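Subject: Re: [selholm-share] moving out of the front room, what goes where
From: Sunee Tanasarn

Hi all, quick one, typing between loads. Answers to last night's message first.

> Can someone say what's happening with the clothing rack and the
> office chair? I thought both were going up to 301 but the list
> says storage. Also are we keeping the boxes or is it all
> recycling? And what are the dimensions of that white desk, will
> it go through the Boltel St door.

Rack — storage, but not loaded like it is now. It's crammed. Take your own stuff off before it moves, coats first. Whatever's left on it goes in a bag with no name on it and you can fight over it in October.

Chair goes up to 301. The mesh one with the headrest. Dark grey jacket on it, whose? Claim it please.

Boxes: keep the cardboard ones for now, still need them for the kitchen things. Flatten nothing until I say.

Desk, haven't measured, sorry. Will do tonight. The legs are skinny so my guess is it's fine on an angle.

Order for the rest of the room:

1. Window side first. Rack, then chair, so there's a clear run to the door.

2. Big table. Small bits off the top before anyone lifts — the grey tray with the compartments, the flat beige board it's sitting on, the little white cylinder. All in one box, marked TABLE. The marble-look part has the rounded edge so blanket on that please, it wil chip. Two people minimum, three if Nilsuwan's lift is out again.

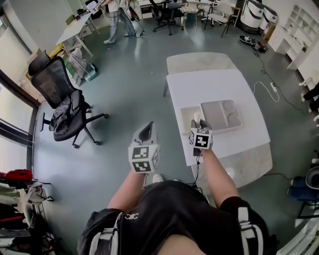

3. Desk by the wall. Pull out what's underneath first, there's a stack down there incl. the teal box. Haven't looked inside any of it.

4. Floor. Anything with a cable, coil it and tape it, label the tape. Vacuum last, then mop if there's time.

Storage unit is 87, not 78 as I wrote before (my fault). Jatix want the trolley back by 2000 or they charge us another day, so someone needs to be free to run it over after tea.

Still short one driver. Reply to the list not just me, I'm losing track of who's said waht.

Sunee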